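Handout 5: Notes from the Open Day at Jalgate
Course: Introduction to Robot Learning
Written up 6/6/23

Most of you came along, so treat these notes as a reminder, with a few things added that were hard to hear over the noise. If you missed it, read this before the lab. It was a great visit!

1. What we went to see

Jalgate showed the data collection side of its Tillar project. The goal is a robot arm that can pick up household things and put them away, and the group teaches it from human examples. A person does the job with a gripper held in the hand, the sensors record it, and a learning program is trained on the recordings later. No robot has to be present while the examples are made, so people can collect them in ordinary rooms with stairs, furniture and bad lighting. I love this part. The lab bench is such a poor copy of the world.

2. The equipment

The hand-held gripper carries its own camera, so the view it records is close to what a robot's wrist camera would see later on. The operator also wears a camera on the head, which takes in more of the room and both hands. Two views of one action, and the two have to agree in time. 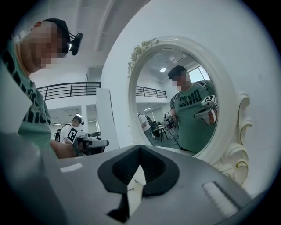
Agreeing in time is harder than it sounds. Each camera runs on its own clock, and the clocks drift apart. The Jalgate group starts every session with a short sync routine and repeats it after 7 recordings. If the check fails, the whole batch gets thrown out. Strict, but you saw how quickly they can record another one.

Then there is the question of where the gripper is. Square black-and-white markers help here. Software called Zukum finds the corners of a marker in a picture and, given its real size and the camera calibration, works out its position and tilt relative to the camera. Remember from Handout 4 that a marker seen at a steep angle gives a shaky answer.

3. Numbers worth writing down

Recordings made for the first task: 900
Recordings kept after checking: 600

So a third were dropped! The usual causes were lost tracking, a failed sync check, or a hand covering the lens. Ask yourselves what happens if the dropped ones are mostly the difficult grasps.

4. Mirrors and other trouble

Somebody in our group asked about shiny surfaces, and it led to the best discussion of the day. A mirror can show a marker that is flipped left to right. A good marker set rejects flipped patterns, but the learning program still sees extra hands and extra grippers in the glass. The Chidiac reading covers this in section 7.

5. Before the lab

Read Chidiac, sections 5 and 7.
Bring your calibration results from April.
Wear sleeves that stay out of the way of the gripper.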